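Skekier

Skekier are an instrumental folk-rock group from the harbour town of Cenbridge, known for long, dance-like pieces built on two fiddles, a harmonium and a very busy drum kit. They began as a house band for the town's winter dances and have kept that loose, foot-stamping spirit through all of their records. The name is a local word for a person who skips stones across water.

History

The group came together in November, when four players from two rival ceilidh bands were booked by mistake for the same evening at the Genen Rooms. Neither band had a full line-up, so they shared the stage and played until the hall closed. A fifth member, on bass, joined the following spring, and the line-up has stayed the same ever since.

Their first recordings were made on a four-track machine in a disused net loft. The resulting cassette, Loft Tunes, ran to 50 copies, all of them sold at dances. It is a rough, wonderful thing - the tuning drifts, a door bangs halfway through the second side, and the playing is so full of life that it hardly matters. Two of its pieces, "Low Water Reel" and "The Salt Cart", are still in the live set.

The cassette found its way to Kocsis, a small label that had until then put out mostly solo piano music. Kocsis paid for a week in a proper studio, and the band used it to record their first full album, Slack Tide. It was pressed as a run of 700 on vinyl, with hand-stamped sleeves, and has since been reissued twice. The second reissue adds a lovely nine-minute version of "Low Water Reel" taken from a rehearsal.
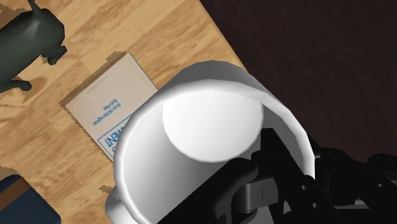
Musical style

Most Skekier pieces start from a traditional dance form, usually a reel or a slow polka, and then stretch it. A tune that would normally last three minutes may go round for ten or more, with the fiddles trading the melody and the harmonium holding a single chord underneath. The drums rarely settle into a plain beat. The drummer learned in a marching band, and you can hear it in the rolls and sudden stops that push each tune along.

The two fiddles are tuned slightly differently, one of them a whole tone down, which gives the group its warm, grainy sound. There is almost no singing. The only exception on record is "Genen", the closing track of Slack Tide, where all five members hum the last verse together, and it is a glorious moment!

The second album, Ferry Weather, is quieter and makes more use of the harmonium. The longest track, "Breakwater", lasts 16 minutes and was recorded in one take.

Live performances

Skekier prefer to play on the floor, level with the dancers, and often without a written set list. Their busiest year took in 53 concerts, most of them in village halls. They return to Cenbridge every summer for an outdoor dance on the quay on 16th June, with the old ceilidh bands sharing the bill. The evening always ends with "The Salt Cart", played faster and faster until the dancers give up.

Discography

Loft Tunes (cassette, self-released)
Slack Tide (album, Kocsis)
Ferry Weather (album, Kocsis)
Quay Dances (live EP, Kocsis)

See also

Music of Cenbridge
Genen Rooms
Kocsis (record label)

Contact | Copyright and reuse | Back to top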